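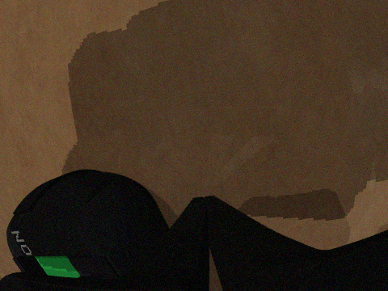 Gripper in simulation, with the arm's shadow on the surface behind it.

About Trisow

Trisow is a shared workshop on Pimentel Street. We build robots and small automated machines, mostly arms, and we do it in the evenings and on weekends. Members pay by the month and get a key code, a shelf, and the use of all the tools once they have been shown how to use them. We are not a company that sells robots. A few members have jobs in manufacturing, but most learned what they know at these benches or at home.

The workshop started in a two-car garage. The first members were building a machine to sort screws by length, and it took up so much of the garage that the cars stayed on the street all winter. When the unit on Pimentel Street came up for rent we moved everything over in one weekend. The screw sorter came along and still runs, though it jams on anything with a flat head.

What we are building now

Our main project is called Gorus. It is a tabletop arm with a two-finger gripper, meant to pick up small parts from a tray and put them where they belong. The goal is an arm that a person could build at home with a drill press, a 3D printer and ordinary hand tools. It should be able to lift a 2 pound load at full reach. The current version does that on the bench, slowly, and the shoulder motor gets warmer than we would like.

The base is cut from steel plate because the first one, made of particle board, flexed every time the arm stopped. The upper and lower links are aluminum tube. Joint housings are printed, and we reprint them often. Cables run along the outside in clips. We tried running them through the tubes and went back to the outside after the third time we had to pull the whole arm apart to replace one wire.

The fingers have taken more work than any other part. Short, blunt fingers held blocks and bottle caps well and could not get hold of a washer lying flat. Longer fingers reached the washer and then twisted under load. The present set is a compromise, and the mounting holes are spaced so that a different pair can be bolted on in a few minutes. If you have an idea for a finger shape, bring a drawing and we will cut it.

Plimska

Plimska is our simulation setup. It holds a model of the arm, the table and a few trays of parts, and every new motion is run there first. We started it after an early test drove the wrist into the vise. A crash in the simulator costs nothing, and people can work on it from home, so more members now write motion code than used to.

The simulator is not a perfect stand-in for the bench. Friction is the biggest difference. Parts that stay put on screen slide in real life, and printed gears have play in them that the model leaves out. We keep a notebook next to the arm where anyone can write down a motion that behaved one way in Plimska and another way on the table. Some of those entries have been fixed in the model and some are still waiting.

Simulated camera views have been useful for choosing where to mount the wrist camera. Moving a real bracket means drilling new holes, and moving one in the model takes a minute. We also use them to look at shadows, which confused our first part-finding program badly. It would report the shadow of the arm as a part and try to pick it up.

The space

The unit is 315 square feet in the front room, plus a back room for anything that makes dust. The front room has the electronics benches, the printers and the arm. The back room has the drill press, band saw, belt sander and a small lathe. The lathe is old and accurate if you go slowly. There is a sink in the hallway and a loading door on the alley side, which is the better one to use if you are carrying something heavy.

Please do not plug a heater into the same circuit as the printers. The breaker trips and every print on the shelf is lost.

Membership

Membership is 30 dollars a month, with no sign-up fee. Materials are extra. Filament is weighed on the scale by the printers and you write the amount on the sheet. Scrap aluminum and offcuts in the gray bin are free to take.

New members get a shop tour and a safety session on the saw and lathe before using either one. Anyone who wants to run the arm also needs to learn the stop procedure: where the red button is, what it cuts power to, and what happens to the arm when it is pressed. With power off, the shoulder drops. Keep your hands out from under it.

We have about 50 members. On a normal evening there is room at the benches. The weeks before our open house in February are crowded and it is worth coming early.

Building one at home

Several members are building their own copy of Gorus at home, and you don't have to belong to Trisow to do the same. The drawings, parts list and Plimska files are free to anyone who asks for them. The parts list gives the sizes of everything and notes which items can be swapped. The written instructions are complete up to the elbow. The wrist and gripper sections are still drafts with hand sketches, so expect to ask questions.

If you get stuck, bring the part in. It is much easier to see a binding joint in person than to sort it out by email.

Visiting

Visitors are welcome on Thursday evenings from six to nine. Come in by the front door and ask anyone at the benches. Children can come with an adult but have to stay in the front room while machines are running. Street parking is free after six.

Page last updated Monday, May 12, 2025.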